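Re: [home-automation] Are we anywhere near a machine that tidies a living room?
From: Zuzana Tichý
Date: Thu 13 February

> I keep reading that household robots are nearly ready, and then
> I look at what they do and it's one cup moved from one side of
> a table to the other. Has anyone on the list seen a real chore
> done start to finish? My bet is still on soft stuff being the
> wall. Laundry, bedding, cushions.
>
> Lund

I'd take the other side of that bet, or half of it anyway! Soft things are hard, no argument, but I've been following the Plerel work since December and I'm more hopeful than I've been in years.

Their chore is straightening up a floor seat - put the pillow back against the arm, square up the backrest, leave it looking like someone might want to sit there. A kid can do it. For a machine it's miserable, as a quilted cushion gives when you push it and never sits the same way twice. So they start with people doing the job using hand-held grippers, and the robot learns from those runs. They're up to 1,533 of them on pillows and cushions alone.

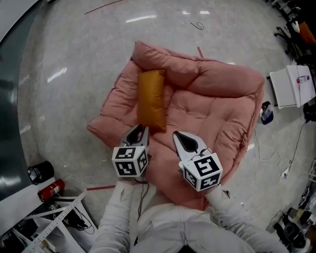 The part that won me over is how small the fingers are compared with the job. You and I would grab a pillow with a whole hand and give it a thump. With two narrow fingers on each side you have to pinch a corner, lift, and let the weight of the thing do some of the work, and people get surprisingly good at it (I was hopeless for my first 37 tries, then something clicked).

Can the robot do it alone yet? Sometimes. Out of 200 tries last month it got the pillow standing where it should be in a bit more than half, and it was slow. It does badly when the pillow starts face down, and it has no idea what to do with a blanket. Loklow asked me off-list about fitted sheets and I just laughed.

But a year ago the same test was close to zero, and that's the bit I can't stop thinking about. Has anyone here tried the Zendar arm on fabric? I'd love to compare notes, especially on how hard you let it squeeze.

Zuzana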